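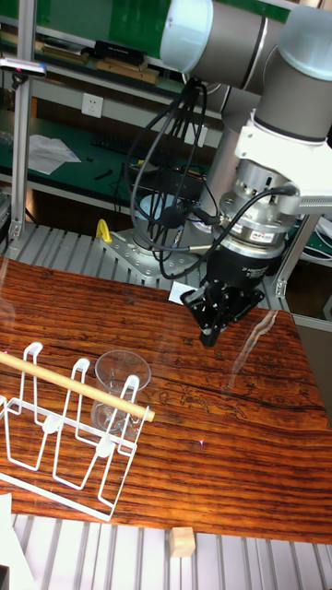

上一讲结束后有同学留言说，既然单线圈拾音器会拾到交流哼声，那干脆全换成双线圈不就行了，何必还要学怎么绕单线圈。另一位同学回复说他把桥位换掉以后哼声是小了，可是音色也变闷了，怀疑是电位器的阻值没有跟着改。两种说法都和本讲有关，放在开头，讲到相应的地方再回来看。

第四讲　电吉他拾音器与音色电路

一、拾音器的基本原理

拾音器由磁体和线圈组成。磁体使钢弦磁化，弦振动时穿过线圈的磁通量发生变化，线圈两端产生感应电压。弦必须是铁磁性材料，尼龙弦放在磁拾音器上面几乎没有输出。

影响输出和音色的主要参数：
匝数。匝数增加，输出增大，电感也增大，谐振峰向低频移动，听起来中频更厚，高频减少。
磁体材料。铝镍钴磁体磁性较弱，起音柔和；陶瓷磁体磁性较强，起音硬一些。这是一般倾向，不能单凭磁体判断一只拾音器的声音。
线圈形状。窄而高的线圈与宽而扁的线圈，即使匝数相同，电感和分布电容也不同。

直流电阻常被当作输出大小的指标。它只反映线长和线径，换用更细的漆包线，匝数不变，电阻也会上升。比较两只拾音器时，线径相同，电阻才有参考意义。

二、单线圈与双线圈

单线圈对外界交变磁场没有抵消能力，变压器、调光灯、显示器都会引入哼声。双线圈把两个线圈反向绕制、磁极反向安装后串联，弦信号相加，外界干扰大部分相消。

代价是两个线圈感应的是弦上相距不远的两段，部分高次泛音会互相抵消，加上串联后电感变大，高频自然少一些。开头第一位同学的问题，答案就在这里：选哪一种要看需要什么声音。双单线圈的琴还可以把其中一只做成反绕反磁，两只并联时也能消哼，单独使用时仍然是单线圈的声音。

三、音量与音色电位器

音量电位器并联在拾音器两端，即使开到最大，它的阻值仍然是负载。阻值越小，谐振峰被压得越低，声音越暗。常见做法是单线圈配250k，双线圈配500k。

第二位同学的琴原来是单线圈，电位器多半是250k。换上双线圈后没有改电位器，高频损失会比较明显。建议先用万用表量一下，再决定是否更换。测量时要断开拾音器的引线，否则读到的是并联后的值。

音色电位器与电容串联后接地。电容常用0.022μF或0.047μF。旋钮开到最大时，电容的影响很小，这时候更换不同牌子的电容，差别很难听出来。旋钮关小以后，电容容量决定从哪里开始衰减。

四、三挡开关

双拾音器琴的标准接法：
第一挡，琴颈拾音器。低频多，适合节奏和清音。
第二挡，两只并联。输出略低，中频有凹陷。
第三挡，琴桥拾音器。高频多，音头清楚。

若中间一挡声音很薄，音量又明显下降，先检查两只拾音器是否反相。把其中一只的两根引线对调即可。对调前要确认金属外壳没有和其中一根引线相连，有些琴颈拾音器的外壳直接焊在地线上，对调后外壳会带信号，一碰就响。遇到这种情况要先把外壳的接地线单独引出来。

五、实验琴与测量结果

本课程用的实验琴是Clirnham的Monti，白蜡木琴身，枫木指板，21品，双单线圈，三挡开关。音箱用Pumus的小功率晶体管音箱，均衡旋钮全部放在中间。

测量前的准备：换一套新弦，调好音准，拾音器高度按讲义附页设定。测电感时使用LCR表，频率选100 Hz。频率不同，读数也不同，报告里必须写明。

拾音器装得过高时，磁力会拉住弦，高把位出现忽高忽低的拍音，八度音准也调不准。这种现象在低音弦上更明显。先把拾音器降下来，再去调琴桥。不少人把顺序弄反，鞍座拧到头了音准还是不对。

六、课后作业

1. 画出双拾音器、三挡开关、一音量一音色的完整接线图，标出所有接地点。
2. 将实验琴的音量旋钮从最大逐步关小，记录高频的变化，说明原因。提示：考虑连接线的电容。
3. 在音量电位器上并联一个小电容，重复第2题，比较结果。
4. 阅读教材中关于Vemside电路的一节，指出它与标准接法有哪些不同。

作业交到311室门口的信箱，电子版也可以。焊接练习在549室，自带护目镜，烙铁用完要断电放回支架。琴和音箱当天归还，连接线盘好，不要打结。

下一讲讲琴颈调整和琴弦张力，请预习钢筋调节一节，有自己琴的同学可以带来。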